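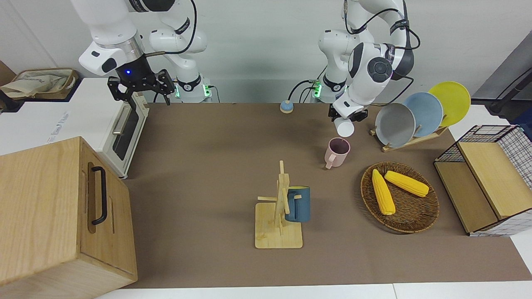 Maksym Boiko wants to know why we're still collecting demos by hand when there are piles of robot data sitting around for free, and I love this question, so you're all getting a thread about it.

Short version: we do use the free stuff! It gets mixed in early. But a policy that has seen a huge spread of other people's kitchens still fumbles when it meets OUR mugs and OUR pegs, and the cure so far has been our own examples, done carefully, on our own table.

The task set is called Emberg (we name them after nothing, don't ask). It's all kitchen stuff. Mugs and cups, a mug tree, plates in a dish rack, corn in a basket. The mug tree is my favorite by a mile.

Why the mug tree? The handle has to go over a short peg, and the gripper often hides the exact bit you need to see. People driving the arms slow way down for the last inch. You can spot that slowdown in the joint data, it's beautiful.

We're aiming for 400 episodes on the mug task before we train anything serious. 2 operators, same start pose for the arms, everything else gets moved between takes. And I mean everything. If the basket sits in one spot for a whole morning, the model will happily learn that the basket is a landmark.

(Ask me how I know. The first Emberg model reached for a peg by measuring off the basket. Slide the basket a hand's width and it hung mugs on thin air with total confidence.)

So now Vasto, our little scheduling script, deals out a layout before every take. Operators hated it for a day and now they race it.

Other thing I changed my mind on: mistakes. I used to toss any take with a fumble in it. Now if the operator misses the peg, backs off and gets it on the second try, we keep it and tag it "recovery." Those takes are gold! A model that has only seen perfect runs has no idea what to do one centimeter off.

What we still toss: takes where the operator pauses to think. Long stretches of nothing teach the arms to do nothing. We had one checkpoint that would get above a mug and just... hover there. Very peaceful. Useless.

Labels are plain sentences, typed right after the take by whoever drove. "Hang the blue mug on the right side." "Put the cup by the bell." We tried writing them in bulk later and they got vague fast.

Someone else asked about left arm vs. right arm. We let operators pick whichever feels natural and log it. 4 takes in the last batch have a handoff from one arm to the other that I never asked for, and they're lovely. Keeping all of them.

Next up is plates. Thin edges, tight slots, I'm a bit scared and very excited. Will post the first bad rollouts as soon as I have them.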